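2019-01-15

So I've gone back to writing letters. Proper ones, with a stamp and everything, and my handwriting is a disgrace.

It started with Barbara Krajewska, who I shared a flat with when we were both twenty-two and permanently skint. She moved to the coast, I didn't, and for years we managed a text at Christmas and a thumbs-up under each other's holiday photos. Then in November an envelope came through the door with four sides of blue biro in it, all about her knees, her neighbour's fence and a terrible play she'd walked out of. I read it standing in the hall with my coat on. I can't remember the last time I read an email twice, but I must have been through that letter five times by the weekend.

Writing back was another matter! I sat down with a pad and got as far as "Dear Barbara, how lovely" and then my mind went completely blank. On a screen I'd have bashed out three paragraphs and deleted two. With a pen you're stuck with whatever you've said, so I dithered. In the end I told her about the boiler, because the boiler was making its noise at the time, and once I'd got going on that I couldn't stop. My hand ached for the rest of the evening.

Since then I've added a few more people to the list. My old boss Roman Michalski writes back on the backs of seed catalogues (he says good paper is wasted on him). Jadwiga sends postcards in an envelope so the postman can't read them, and she fits more on a postcard than I get on a page. I owe her two replies. I know, Jadwiga, I know.

## Pens, paper and all that

I'm not fussy about paper as long as the ink doesn't come through the other side. I bought a Girkex pad to begin with, which looked gorgeous and smudged if you so much as breathed on it, and I'm left-handed, so you can imagine the state of my cuff. The cheap pad from the corner shop is better. As for pens, I went through a fountain pen phase that lasted one weekend. Biro it is.

The stationery itself does spread, mind you. Envelopes in the kitchen, stamps in my purse, letters waiting for an answer tucked inside whatever book I was reading. I lost one of Roman's for a fortnight and found it in a cookery book, next to the lentils. A clear desk organiser with slots in it, the sort you'd stand files or books in, would suit me nicely if I could only be trusted to put things back.
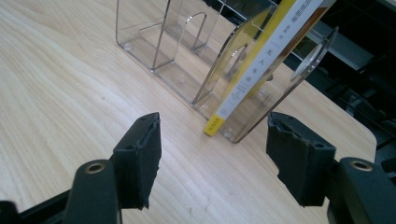 ## What to say when nothing's happened

I get asked this more than anything. My life isn't exciting enough for letters, people say, and mine isn't either, believe me. I write about what I had for tea, what the woman in front of me at the bank was arguing about, whether the bulbs have come up. Barbara's favourite bit of my last one was half a page on trying to return a kettle.

I do keep a few notes during the week — just a word or two on the back of a receipt — and then look at them when I sit down. Some of them make no sense by then. "Man, ladder, trifle" is still a mystery to me.

One thing I've stopped doing is apologising for taking so long. My first few letters had a whole paragraph of sorries at the top and they were deadly to read. Now I just say hello and get on with it.

Barbara's coming to stay in March, and we've agreed to keep writing right up until she gets on the train. I'd better go and find a stamp.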